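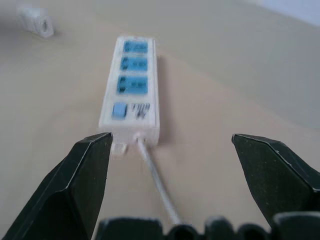 Khải Kim avait décidé que la neige tomberait dans le théâtre avant minuit, et quand Khải décidait quelque chose, on courait ! Le Baston n'avait plus de chauffage, 208 fauteuils grinçaient en chœur dès qu'on éternuait, et la première était pour le lendemain. Sur la table beige de la régie, il y avait la multiprise blanche avec ses trois prises bleu ciel : une pour la lune, une pour la machine à neige, et la dernière que l'on se disputait depuis le matin.

— La bouilloire, dit Meirion Gwynne.

— Le vent, répondit Khải.

— Un vent sans thé, je ne le joue pas.

Quel bonheur, ce vieux Meirion ! Il tenait le rôle du roi Kaltik, monarque des glaces, et il le tenait magnifiquement, avec une couronne en carton et une voix à faire trembler les cintres. Moi, je soufflais le texte, accroupie dans mon trou, et je n'aurais cédé ma place pour rien au monde.

On brancha le vent. La lune monta, toute ronde, un peu de travers, puis les premiers flocons descendirent sur le plateau — de minuscules bouts de papier que nous avions découpés pendant quatre soirées. Meirion leva la tête. Il avait oublié sa réplique et je ne la lui ai pas soufflée tout de suite, tellement c'était beau !

— Stelar, ma fille, murmura-t-il enfin, ferme la fenêtre.

Ce n'était pas du tout le texte. Khải, perché sur son échelle, cria qu'on le gardait.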